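Home | Guides | Desk and Drawer | Contact

Setting Up Your Gravinach Woven Tray
Part 2 – Sorting the small things

Take your time with this part, and put the kettle on first if you like. A clear bit of tabletop makes it much easier, and a dark surface is lovely for spotting pale scraps of paper.

1. Set the tray down at whatever angle suits your reach. The long compartments take long, narrow things, and the short one across the end is just right for slips of paper.

2. Lay any cards flat beside the tray for now, where you can see their colours – they do like to vanish under everything else.

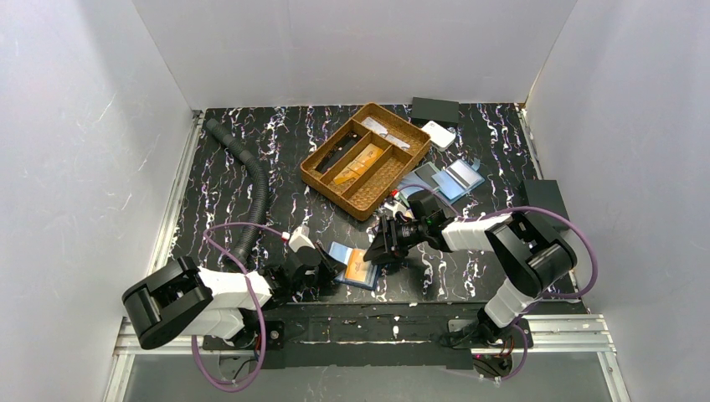 3. Open your card holder out flat and go through the clear sleeves. Fill the empty pockets before you start doubling up, or you'll be tugging at stuck cards come December.

Note: Wipe the sleeves with a dry cloth only.

Caution: Please don't bend the holder back past flat, as the plastic can split along the fold.

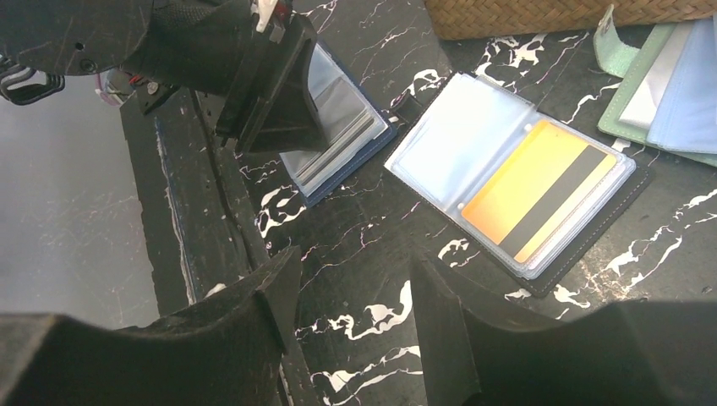

4. Close the holder and pop it in the tray if it fits, or next to it if it doesn't.

7 shares | 2 comments

Donal Dolan: Did mine in almost 9 minutes, tea included!

Pokska: Would this suit a shallow drawer?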